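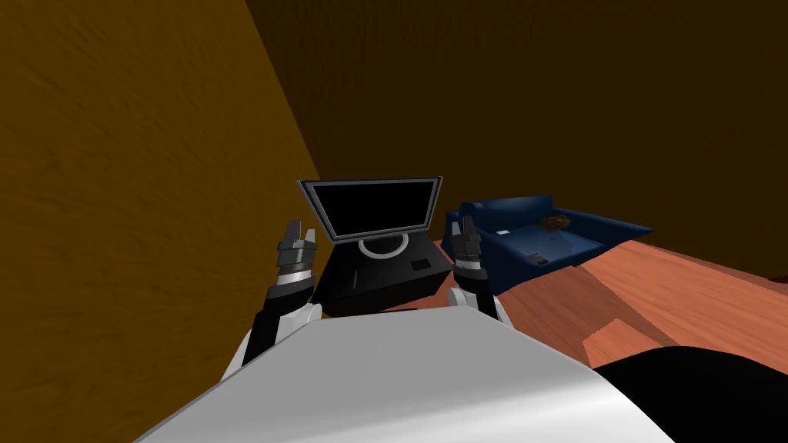
Good morning, and thank you for staying in the room for the budget part. My subject is what we should pay for before we pay for a robot. At Nogueira we want a two-armed machine for work in furnished rooms, and my first plan was to order it and learn afterwards. Tiago Sampaio asked me to spend the first money on simulation, and I now agree with him. Look at where the two grippers are, one on each side of the black box with the monitor standing on it. In a simulated room we can try this approach many times, and if the screen falls, we start again and no invoice arrives.

(Pause here. Ask who has already bought a robot arm. Wait for hands.)

First point, the width. When I compared offers, I looked at payload and price. I did not look at how much space two arms need when they go around one object. Please put this in your specification early: the widest thing you want to hold from both sides, and the free space next to it. In our case there is a sofa close to the right arm, and a sofa is a normal thing in a flat. The supplier should answer for your room and not for an empty hall.

Second point, the fingers. Each gripper has two short fingers. For small items this may be enough, for a wide box I have doubts. Udside sells the fingers as a separate line, Zonda puts them inside the price of the arm. So the two offers look very different on the first page and less different on the last one. Read the last page.

(Show the table with the offers. Do not read all the rows.)

Third point, the small costs. Benvinda Correia went through our old orders and made a list of everything we forgot to plan. One line was 883 euros for a transport crate which we had to send back. Other lines were floor protection, spare cables and a longer power lead. I ask you to keep a separate line for such things and to not let anybody move it into "other".

Fourth point, the time. Donden gives 90 days for delivery, counted from the signed order and not from the first email. We made this mistake last time. If your budget closes in March, count backwards and you will see that the decision must be made before the winter break.

(If there is time: the training question. Our contract has 2 training days, and both were used by the same 2 persons. One of them has now left. Ask for recordings.)

About leasing, I expect a question. We have looked at it and the monthly price was fair, but the contract did not permit us to change the grippers. For us this was the end of the discussion. For a team with one fixed task it can be a good choice.

The blank cost sheet is on the table near the door. Please take one and write your own numbers in it, our prices are from our region and yours will be different. Questions now, and I am also here until the coffee at 11.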